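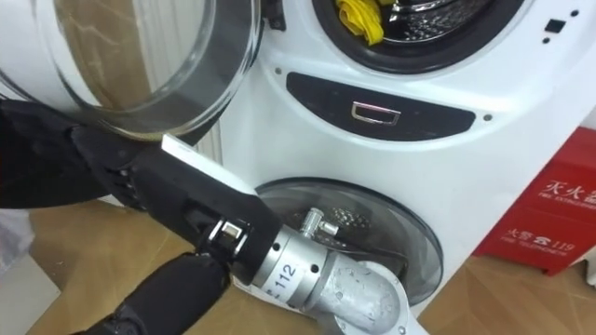 La ruta de las tapas

A mí me engañaron con lo de las tapas, lo digo ya desde el principio. En el cartel de la panadería ponía «Gran Ruta de las Tapas de Pusura, salida a las 11, calzado cómodo», y yo, que llevaba dos meses viviendo en el pueblo y no conocía a más gente que a la del pan, me dije: Marta, te apuntas, te comes unas croquetas y haces amigos. Pagué mi inscripción y me salté el desayuno para llegar con hambre.

Eran tapas de alcantarilla.

Lo supe delante del ayuntamiento, cuando una mujer bajita con chaleco reflectante y un silbato al cuello nos hizo formar corro en torno a un disco de hierro y dijo «buenos días, empezamos por una Fluteck de primera serie» con una voz que mi tía Consuelo reserva para el Santísimo. La gente hizo «oooh». Un señor se arrodilló. Yo miré detrás de la mujer a ver si había una barra montada, una mesita, algo, y lo que había era un contenedor de vidrio.

La mujer se llamaba Yaryna Pasichnyk y llevaba haciendo la ruta desde que se jubiló de la compañía de aguas. Nos repartió a cada uno un cepillo de raíces, un trozo de papel de calco y una cera negra. «Para los frotados», me dijo. Yo dije «claro, los frotados», como si en mi casa frotáramos todos los domingos. ¿Por qué no me fui? Pues por vergüenza, y porque el de al lado me había preguntado de dónde era y yo ya le había contado media vida, y a ver cómo te vas después de eso.

Éramos 10, contando al perro. El perro era un podenco viejo que se tumbaba encima de cada tapa en cuanto acabábamos con ella, con una disciplina que ya la quisiera yo para mí.

La segunda tapa estaba en la cuesta del lavadero, y Yaryna la presentó con un disgusto evidente. «Trornberg», dijo, y no dijo más. El señor que se arrodillaba esta vez no se arrodilló. Me explicaron en voz baja (un matrimonio muy amable, los dos con gorra de la misma ferretería) que Fluteck era la fundición de toda la vida, la que hizo las tapas de medio valle, con su dibujo de espigas y su numerito debajo, y que Trornberg era la que vino después, más barata, con un dibujo de cuadraditos que resbala cuando llueve. En Pusura se toma partido. Hay familias que no se hablan. Bueno, una familia, pero es grande.

—¿Y tú qué eres? —me preguntó la mujer de la gorra.

—De Zamora —dije yo.

Les pareció una respuesta prudente.

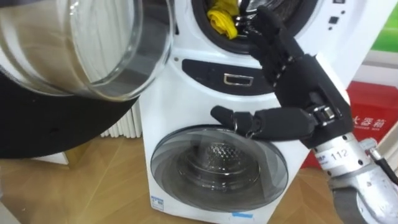
Seguimos hacia el río y a mí el estómago me hacía ya unos ruidos que el perro se giraba a mirarme. Llevaba en el bolso un caramelo de eucalipto de cuando la mudanza y me lo comí con parte del papel. Mientras tanto Yaryna iba soltando datos por encima del hombro, andando a un ritmo criminal: que si una tapa buena pesa lo que una persona menuda, que si son redondas para que no se caigan dentro, que si en la calle Mayor hay una puesta del revés desde unas fiestas y ella tiene sus sospechosos. Lo contaba todo con mucha gracia, la verdad, y hacia la quinta parada me descubrí agachada con la cera en la mano, frotando unas espigas, y pensando que me estaban quedando bastante mejor que las del señor.

Se lo dije al señor. No le sentó bien.

El señor se llamaba Eladio y resultaba ser una eminencia. Tenía en casa 900 frotados, todos en carpetas, todos del valle, y según él le faltaba solo uno para tener las Fluteck completas. La número 1000. La fundición había hecho esa cantidad justa antes de cerrar, y la última, decía la leyenda, la habían fundido los propios obreros en el turno de noche, con una cosa escrita en el borde que cada cual contaba a su manera. Unos decían que era una copla. Otros, que un insulto al gerente. El de la gorra aseguraba que era una receta de bacalao, y ahí se me escapó a mí un suspiro que me oyó todo el mundo.

—Pero si tiene 900 no le falta una, le faltan cien —le dije, que yo las restas las hago sin querer.

—Las otras las tengo localizadas —contestó Eladio, muy digno—. Están debajo de coches.

Y se ve que es un problema gordísimo, el de los coches. Hay gente que aparca y se va de vacaciones. Eladio llevaba un cuaderno con las matrículas y los veranos los pasaba esperando como quien espera un cometa.

La plaza de Vakulenko era el plato fuerte, y perdón por la palabra. Es una placita en cuesta, con una fuente que no echa agua y una higuera que levanta el suelo, y tiene siete tapas juntas porque allí se cruzan no sé cuántas conducciones que Yaryna se sabía de memoria y nos recitó señalando con el silbato. Nos dejó tiempo libre. ¡Tiempo libre! La gente se repartió por la plaza con sus papeles como si fuera el buffet de un hotel, y yo me fui derecha a la higuera, que tenía higos.
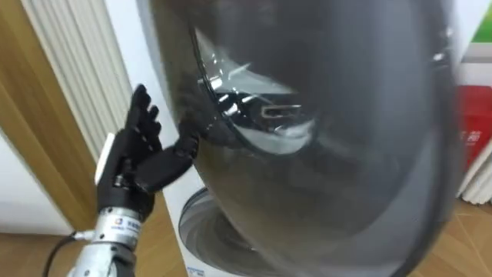
Estaban verdes. Me comí dos igualmente.

Estaba yo allí, pegada al tronco, disimulando y con la boca áspera, cuando pisé una cosa que sonó a hueco. Aparté hojas con el pie. Luego con el cepillo de raíces, que para algo me lo habían dado. Debajo había tierra, y debajo de la tierra había hierro, un trocito de borde nada más, comido por una raíz gorda como mi muñeca. Vi una espiga. Vi media letra.

Y me callé. No sé explicarlo muy bien. Yo llevaba toda la mañana en ese pueblo con cara de visita, y de repente sabía una cosa que no sabían ellos. Miré a Eladio, que estaba a cuatro patas junto a la fuente resoplando sobre una tapa que seguramente ya tenía repetida, y pensé: a este hombre se lo digo y le da algo. O me odia. Las dos cosas cabían.

Vino el perro. Me miró, miró la raíz, dio tres vueltas y se tumbó encima.

—¿Qué tienes ahí? —dijo Yaryna, que había llegado por detrás sin ruido ninguno, y eso que llevaba botas.

—Higos —dije yo.

—Están verdes.

—Ya.

Se quedó un rato mirando al perro. Luego se agachó, le rascó la oreja y, con la otra mano, volvió a echar unas cuantas hojas por encima del borde, tan despacio que me pareció que las iba colocando una por una.

—Yo la encontré hace once años —me dijo bajito—. Limpiando un atasco.

—¿Y qué pone?

—Se lee poco. La raíz se ha comido casi todo. —Se incorporó agarrándose a mi hombro—. Para verla entera habría que cortar la higuera. Y para que Eladio se quede en casa los domingos, también.

Sopló el silbato y casi me deja sorda. Todos a formar.

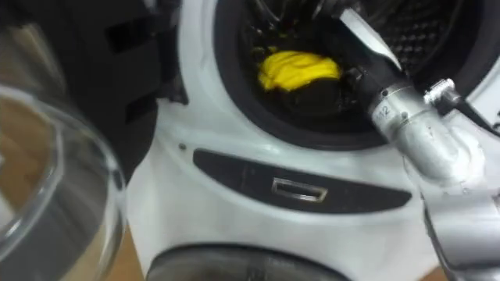

La vuelta se me hizo muy corta. La mujer de la gorra me prestó la cera buena, una alemana que se ve que no se le presta a cualquiera, y Eladio me estuvo explicando cómo se guardan los papeles para que no amarilleen, y yo le decía que sí a todo con un peso en el estómago que no era solo del hambre (los higos también hacían lo suyo). Dos veces estuve a punto de decírselo. La primera me interrumpió él para enseñarme una rejilla. La segunda fue en el puente, y ahí me preguntó si pensaba quedarme en Pusura o era de las que se van al primer invierno.

—Me quedo —le dije, y era la primera vez que lo decía en voz alta.

—Pues entonces necesita usted una carpeta.

Me la dio en la puerta del ayuntamiento. La llevaba en la mochila, de repuesto, de cartón azul con gomas. Metió dentro mi frotado de las espigas, sacó una pluma y escribió en la esquina «29/7/22, primera», y luego dudó y añadió «bastante limpio», que viniendo de él supongo que es como que te pongan una calle.

Después se despidieron todos y se fueron a comer a sus casas. A sus casas. Ni una caña. Yo me quedé plantada en la acera con mi carpeta, mirando el disco de hierro por el que habíamos empezado, hasta que Yaryna, que estaba doblando el chaleco, me preguntó si me encontraba bien, que me veía pálida.

Le confesé lo del cartel. Le conté lo de las croquetas, el desayuno que no había desayunado, el caramelo con papel, todo seguido y sin respirar. Se rio tanto que tuvo que sentarse en el bordillo, y me contó que cada año cae alguien, que a la mujer de la gorra le pasó lo mismo y que al marido también, en otra edición, y que así se conocieron.

—¿Y no ha pensado en cambiar el cartel?

—Uy, no —dijo—. Entonces vendría solo Eladio.

Me llevó a su cocina, me frió dos huevos y me sacó del cajón de los manteles un papel de calco doblado en cuatro. Era un frotado muy sucio, medio tapado por la sombra de la raíz, con espigas a un lado y unas letras torcidas en el borde. Lo puse contra la ventana. Conseguí leer «y un diente de ajo», y después una palabra que se perdía en la mancha.

—Bacalao —dije yo con la boca llena.

—O el gerente —dijo ella, y me pasó el pan.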